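## Part 2: Setting up your Cusura facial toner

Okay, charger's plugged in, box is open, and you've (hopefully) read the safety page. I'm Kwaku Nutsugah, and I wrote this part because I've set up more of these little microcurrent wands than anyone else at Mumuvia, and I still got my first one wrong!

**Caution:** Please don't use the Cusura if you have a pacemaker or any other implanted electronic device, if you have epilepsy, or if you're pregnant. If you've had filler or any kind of injection lately, ask the person who did it when it's okay to start.

### Before the first session

1. Charge the wand until the ring light stays solid green. Mine took a little over an hour.
2. Peel the clear film off both metal spheres. It's very thin and I missed it completely the first time, then spent a whole evening wondering why I couldn't feel a thing.
3. Hold the side button until the ring blinks twice.
4. Pick level 1. I know, I know, you want level 5. Start with 1.

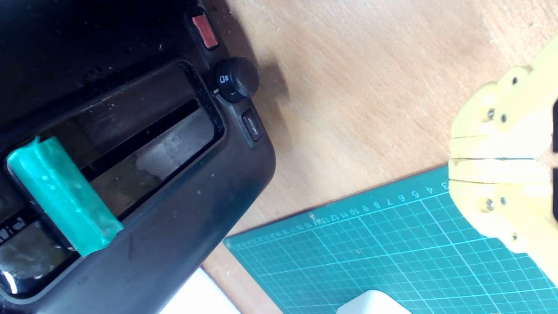
*Black toaster, with a green item lying across the slot.*

### Patch test

Dab a pea-sized bit of the Rebelo gel on the inside of your forearm, run the wand over it on level 1 for a minute, then rinse and leave the spot alone until the next day. A little pinkness that fades quickly is fine. If you get itching, bumps or a burning feeling, stop there and write to us before it goes anywhere near your face.

**Note:** Face oil won't work in place of the gel. The current needs something water-based to travel through, and with oil you'll mostly get sharp little pinches.

### Your first session

1. Wash your face and pat it dry. No moisturizer yet.
2. Put gel on one side only, jaw to cheekbone. It dries out faster than you'd think, so work on a small area at a time.
3. Set both spheres on your skin *before* you turn the power on.
4. Glide slowly from the chin up toward the ear, then from the corner of the mouth up to the cheekbone. Keep off the eyelids and the front of the throat.
5. Mist or add gel if the wand starts to drag.
6. Do the other side, rinse, and go ahead with your usual cream.

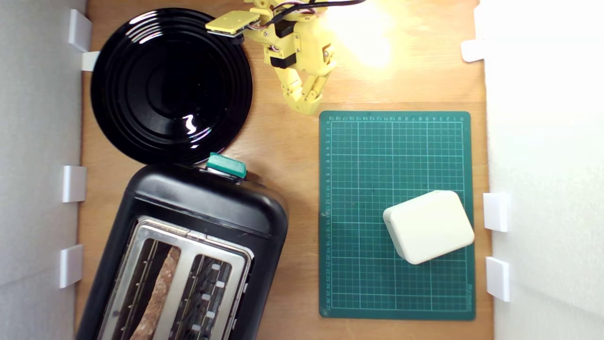 *Table from overhead: black plate, toaster and dark green cutting mat.*

The wand shuts itself off after 20 minutes. You shouldn't need anywhere near that long to begin with; I do about half.

**Caution:** If you taste metal, you're probably too close to the gum line. It's a weird feeling! Drop a level or move farther from your mouth.

### How often

Stick with level 1 for the first 14 days, one session every other day. After that, go up a level if it still feels comfortable. Ingvar Grímsdóttir on our support desk has stayed on level 2 since January and is perfectly happy there.
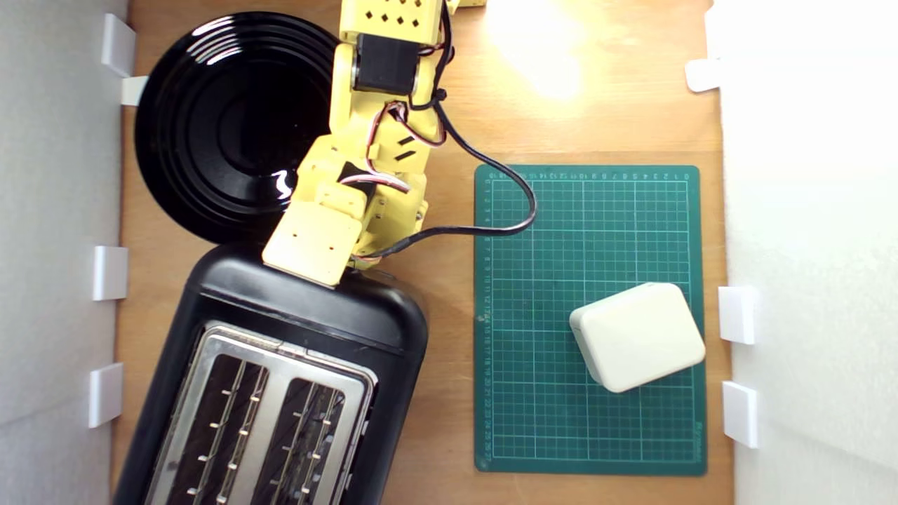
*Yellow arm reaching down over the tabletop, wires looped at the joint.*

### Cleaning and storage

Wipe the spheres with a damp cloth while the gel is still soft. Dried gel is a pain, and please don't scrape it with anything metal (the plating scratches). Alcohol wipes are okay once a week or so.
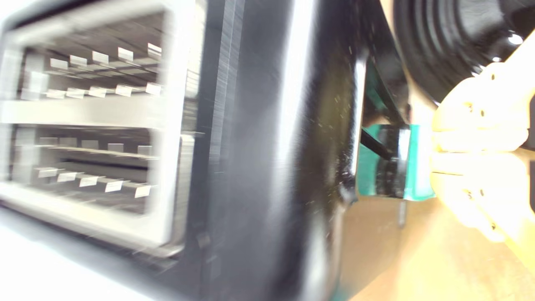
Let the wand air-dry before it goes back in the Delton pouch, and keep the pouch out of the shower area. If the ring blinks orange while you're storing it, the lock isn't on: hold the side button until the light goes out.

Part 3 covers the forehead and neck heads, which come in the smaller box.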